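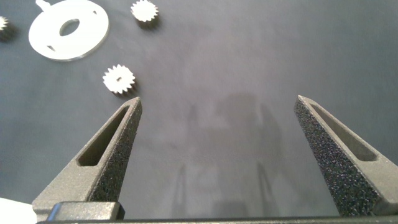 The case against the tidy work surface

I have been reading about work surfaces again, which I should know better than to do. Every article says the same thing. Clear it off. Pick one calm color. Keep only what you need for the job in front of you. Then your mind will settle and the work will go smoothly.

Maybe. I've had a plain dark gray surface since July and I'm still waiting for my mind to settle.

I'll give gray this much: small white parts show up on it. A matte slate color doesn't throw the light back at you, and a little white piece up in the left corner is easy to spot from a chair. My old table was a speckled cream thing from Plondero, and I lost parts on it that were directly under my nose. So one point to the gray side.

What I don't buy is the rest of it. The Eslow catalog wants $586 for a bench mat and calls it a "focus surface." It is a mat. Agarwal has one that costs less, and as far as I can tell the difference is the name and a rolled edge. I went to the Priltarness store to feel both of them, and the man there told me the darker shade reduces fatigue. I asked how anyone had measured that. He said customers reported it. Well, customers who have just spent that much on a mat would.

Then there's the business of trays. The current advice is that every small part must live in a tray, with a label, before you start. I tried it for two weeks. I spent the first half hour of each session moving things into trays and the last half hour moving them out again, and in between I tipped one over with my elbow. Now I let the small parts scatter toward one corner of the surface and keep the middle open for working. It looks careless. I find what I need.

Corners are a problem I haven't solved. They always seem darker than the rest, even with the lamp pulled across, and pushing the lamp closer just makes a harder shadow where my hands are. Soft light from farther off is better – I'd put money into that before I put it into a mat.

Someone will write in to say that a scattered surface is a scattered mind. I have seen that line printed on a poster, and the poster was for sale.

If you want a gray surface, get one, and get the cheapest matte one you can stand to look at. Wipe it with a damp cloth. Skip the spray they sell with it. I did use the spray on one end and plain water on the other, and I can't tell which end is which.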